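# 家事の自動化

**家事の自動化**（かじのじどうか）とは、洗濯物をたたむ、食器を下げる、寝具を整えるといった家庭内の雑事を機械に任せようとする試みの総称である。

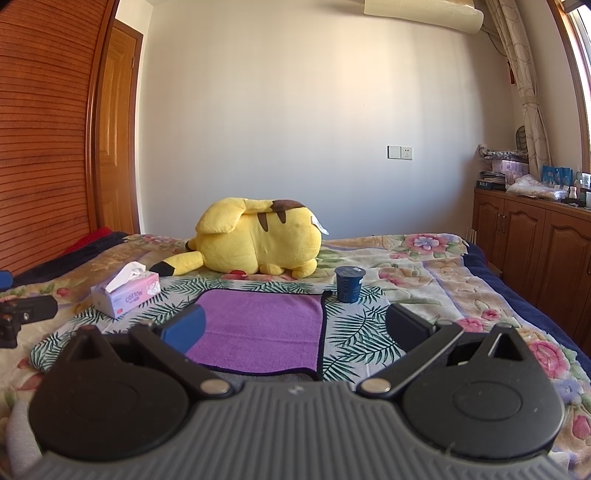
床の掃除や衣類の洗浄のように、早くから専用の機械が受け持ってきた仕事もある。けれども、そのあいだに残る細かな手仕事、とりわけ布を扱う作業となると、いまなお人の手にはなかなか及ばない。タオル一枚にしても、置くたびに形が変わり、柔らかな毛布の上では指先がどこまで沈むのかさえ読みにくいのである。

## タオルたたみ

よく取り上げられる課題がタオルたたみである。サリタ・カウシクらがブレルケン社の試作機ジャヴェルで行った試験では、平らな机の上なら16枚のうち多くを無事にたたみ終えたものの、ベッドの上に場所を移すと、きちんと角のそろったものは3枚にとどまった。1枚に5分を超えることもあり、見守る側にもずいぶん辛抱が要ったようである。

## 片づけ

ぬいぐるみやティッシュ、小さな容器などが寄り集まった場所の片づけは、つかむことそのものよりも、何をどこへ戻すかの判断が難しいとされる。ベネディクタ・ベボーは48世帯への聞き取りをもとに、しまい場所の決まりは家ごとに、ときには同じ家の家族どうしでも異なると述べている。

## 現状

作業場での箱詰めのように品物と置き場が定まった仕事では、実用に近づいている例もある。一方、家庭では人がそばで手を貸す使い方が当面の中心とみられている。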